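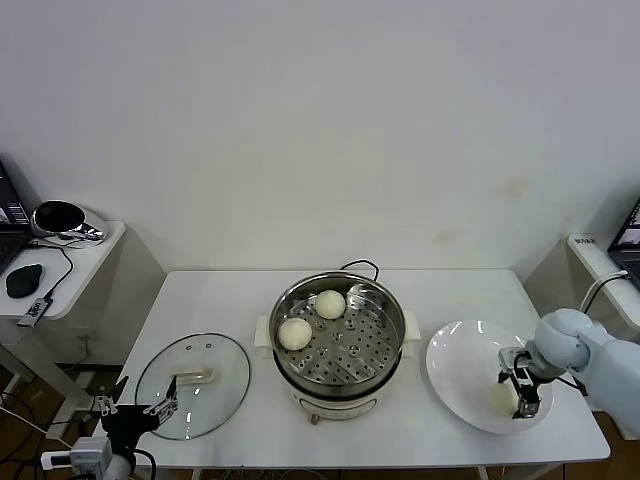 October, a little after nine at night, and I still have flour in my eyebrows. I've had the bread book open on the counter since breakfast, all 288 pages of it, and I'm completely gone on this thing. I bought it for the rye chapter (Clallon has a mill shop now! with rye!) and of course I haven't baked a single rye loaf, since I opened it in the middle and fell straight into the part about plain white doughs, the ones that are hardly anything but flour, water, yeast and a bit of sugar. What I love is how much the same dough changes depending on what you do to it at the end. Bake it and you get a crust and that brown smell all through the house. Steam it, and you get something pale and round with no crust to speak of, like the two white buns sitting there in the steamer basket, one toward the front and one toward the back with lots of bare metal and little holes between them. I keep going back and forth on which I like better and I don't have to decide, do I. I have a whole winter.

Back to the beginning, though, because I want to get the day down before I forget the order of it.

I was up early and walked down to the mill shop before it got busy. Cold, bright, leaves stuck flat to the sidewalk. The shop has a blackboard outside with whatever they've ground that week and I stood reading it like it was a movie poster. I got a bag of the soft white, a smaller bag of the rye (I will, I WILL) and a little paper envelope of malt powder that I couldn't pass up. Then over the bridge to the Carhuamaca Café, which has a new oven and new rolls, long ones with a slash down the top and coarse salt. I ate mine on the wall by the river and was so happy with it that I went back in for another to take home and study. The inside had big uneven holes and it was a bit stretchy. Mine never have that. I think their dough is a lot wetter than anything I've dared to handle.

So that was the plan for the day right there: wetter dough, and don't chicken out and add flour.

Got home, weighed 400 grams of the soft white into the big bowl, and split my effort in a way that was maybe silly. First dough at the amount of water the book gives, second dough wetter, side by side on the counter under dish towels. I wanted to feel the difference with my own hands on the same day, in the same kitchen, with the same yeast. The first one came together right away and behaved beautifully. The second was soup for a while. I kept folding it with a wet hand every half hour and telling it encouraging things, and by the third round it had this skin on it, smooth and wobbly, and when I tipped the bowl it moved all in one piece. I yelled. There was nobody home to hear it but I yelled anyway.

Lunch was the second salt roll, studied and then eaten with butter. The radio had a program about the old Fastley ferry and I half listened while I wiped down the counter. My grandmother used to take that ferry to go to market, and came back with those hard caraway crackers that you could have shingled a roof with. I'd give a lot for one now. Maybe the book has them. (Just checked the index. It doesn't, but there's a page on crispbread that's close, with a note about rolling it thinner than you think you can. Marked it with the receipt from the mill shop.)

Afternoon was for shaping. I'm still slow at it, and I've decided that I like being slow at it. The trick I read last month and only understood today is that the counter does half the work. You want hardly any flour down, so the bottom of the dough drags a little when you pull it toward you, and the drag is what tightens the top. I'd been dusting the counter like a snowfall and then wondering why everything just skated around! Today I wiped almost all of it off and the balls came up tight and round on the second pull. I can't believe I spent all of September fighting that.

The wet dough I didn't even try to round. I folded it over on itself, cut it into fat strips with the bench scraper and let it be whatever shape it wanted.
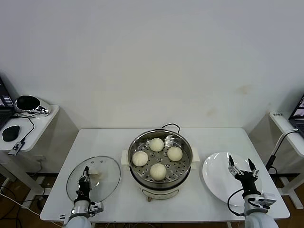

Spacing is the other thing I've been thinking about, because I'm greedy and I always want everything to fit in one batch. The book is strict about it. Dough that has been shaped isn't finished growing, and if you crowd it, the sides meet and you pull them apart later with torn, fluffy edges. Which I happen to love on dinner rolls, and I'll crowd those on purpose in a cake pan forever. It's different with steamed ones, where half the pleasure is that smooth skin all the way around. Four on a round tray seems about right to my eye, set in a loose diamond, one at the back, one at the front and one at each side, with the glass lid lying flat off to the left where you can grab it. I'd like to sew myself a cloth to wrap under a lid, too. The book says water gathers on the underside and drips down and leaves spots, and that a plain cotton cloth takes care of it. I have that old pillowcase with the faded stripes that's too thin to sleep on, and it's going to be perfect.

The oven side of things was a mixed bag, and I'm putting the bad part in here too so I don't repeat it. First tray of rolls, from the well-behaved dough: lovely, even, a nice gold, a little dull to eat. They'd be great with soup. Second tray, the wet strips: I forgot to put the pan of water in the bottom until they'd been in for a few minutes, and then I sloshed it, and the oven door got a bath. The tops had already set by then. They opened up along the sides and made these wonderful lopsided ears. Not one of them looks like the ones from the café. But the inside! Big shiny holes, stretchy, smelling a bit like yogurt. I ate one standing up with the oven mitt still on.

I took a bag across the street while they were warm, half from each tray, and got a jar of plum butter in return, which is better than a fair trade. My neighbor liked the dull ones best. People want different things from bread, and I should remember that before I throw out the first recipe.
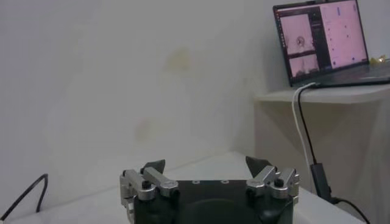 Can you leave the wet dough in the refrigerator overnight and shape it the next day?

The book says it's even better that way: cover the bowl, leave it in the cold until morning, and shape it straight from the fridge while it's firm, then give the pieces extra time on the counter before they bake.

I'd written that question in the margin weeks ago and only found the answer tonight, tucked in the back with the notes on rye. So now there's a bowl in the fridge behind the milk, with a plate on top because I've run out of clean towels. I made it smaller this time and added a pinch of the malt powder. I want to see what it does to the color. Apparently a pinch too much makes the crumb gummy, so I measured it with the tiny spoon and then leveled it off with a knife like a pharmacist.

Things I want to try before the cold really sets in, in no order at all. The crispbread. A sweet version of the plain dough with the plum butter folded inside, steamed, if I can learn to pinch the bottoms closed so they don't leak. The long salt rolls again and again until I get them. And the flatbread from the Hunura chapter, which is cooked in a dry skillet and brushed with onion butter, and which has a splash of oil on its page already from me reading it while making dinner. That chapter is the best writing in the whole book. The author goes up a valley in the rain looking for one particular oven and spends pages and pages on what everyone fed him along the way. I read it in the bathtub and let the water go cold.

Oh, and the rye. It's on the shelf in its nice paper bag, looking at me. Before I can bake with it I need to get a starter going, and that's a week of feeding at least, so I may as well begin tomorrow when I take the dough out. I've washed the tall jar and put a rubber band on it to mark the level.

My forearms hurt and the kitchen floor crunches when I walk on it. I have to sweep before bed or I'll track it all the way up the stairs. Salt is nearly out, also yeast. Get the bigger packet this time.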